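Rallberg Novum im Test: Gamepad mit Hall-Sticks für Action-Rollenspiele
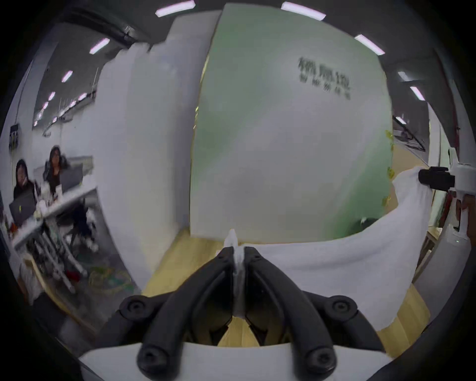 Getestet wurde mit Firmware 83 am PC, kabelgebunden und per Funk. Die Sticks arbeiten ohne messbare Totzone, was beim Kiten mit Fernkampf-Builds hilft. Sechs Zusatztasten lassen sich frei belegen, Makros mit Verzögerung aber nur über die Software – und die startet langsam. Ein Tränkegürtel auf den Rücktasten war nach kurzer Eingewöhnung brauchbar.

Die Trigger haben einen langen Weg. Für Zauber mit hoher Wirkfrequenz sollte man den kurzen Anschlag einstellen. Mit 380 Gramm ist das Pad schwer, der Akku hielt etwa 6 Abende.

Plus: Sticks, Profile im Gerät
Minus: Gewicht, Software, lautes Steuerkreuz

Test: Uyên Võ, 2023-07-10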